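Ullside Print Room and Gallery
Pre-opening check, photography show (Escobar loan prints)
Walked round by: Visitación Pastor
Started 8.40am, comments typed up after

1. ENTRANCE AND STAIRS
Fire door opens fully: yes
Exit sign lit: yes
Handrail: yes, top bracket wobbles. Two screws missing. Reported before, in May.
Mat flat: no. Curls at the left corner, tape is not a fix.

2. HANGING, MAIN WALL
Fixings checked by hand, every frame: yes
Security screws in: all but no. 5. Key for these is on the Grenico ring, not the office one.
Glazing: hairline crack bottom right on the church picture. Was it there on arrival? Condition sheet says "good" and nothing else, not much help. Please can people write more than one word.
Wires clear of the heater: yes
Comment: big landscape is hung on two hooks and needs three, it's the old heavy frame. Take down tonight, rehang.

3. LIGHT LEVELS
Colour prints: too high at the far end, spot was turned up for the talk and left. Turn down and mark the dimmer.
Black and white: fine
Blinds: north side down. South side sticks halfway, afternoon sun gets the album pages. Album case to move one bay along untill fixed.
UV film: lifting at one window

4. CASES AND PLINTHS
Locks: yes
Case key 3445 signed back in: yes
Plinth by the pillar rocks. Wedge it or swap it. Not with card again.
Silica packs: changed in the album case, not in the camera case
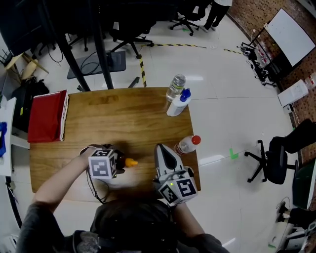 Item 5, table work. Drink bottle on the table top.

5. TABLES
Legs and top sound: yes
Splinters/sharp edges: none found
Drinks: NOT next to prints. Lids on or off, same rule. Bottles go on the shelf by the door.
Gloves: one box of medium left, no small
Trailing cables: one fail, by the lightbox. Rerouted while I was there.

6. DARKROOM
Extraction: on, noisy, pulling ok
Eye wash: in date
Trays labelled: fixer yes, stop yes, developer label has come off
Safelight: works, pull cord frayed. Don't use till changed, switch at the wall
Chemical store locked: yes
Spill kit: opened and not restocked. Who?
Stivo timer: casing split at the back, taken out of use, tag 1593

7. STORE
Boxes off the floor: yes now
Humidity reading taken: yes, written on the sheet
Ladder: tag missing, so no one goes up it
Top shelf overloaded, the framed exhibition posters should come down. Limit on that shelf is 20 kg, it says so on the upright.

8. TO DO BEFORE DOORS
Rehang landscape on three hooks
Screw in no. 5
Dimmer down, far end
Move album case
Mat off completly
Label the developer tray

Can wait till after opening: UV film, blind, stair bracket (not for long though), ladder tag.

Church picture stays up for now with the crack noted. I have emailed Escobar with the frame number and asked if they want it reglazed here or sent back. No reply at time of typing.

Signed off: NOT YET. Will walk round again at 4pm.
V. Pastor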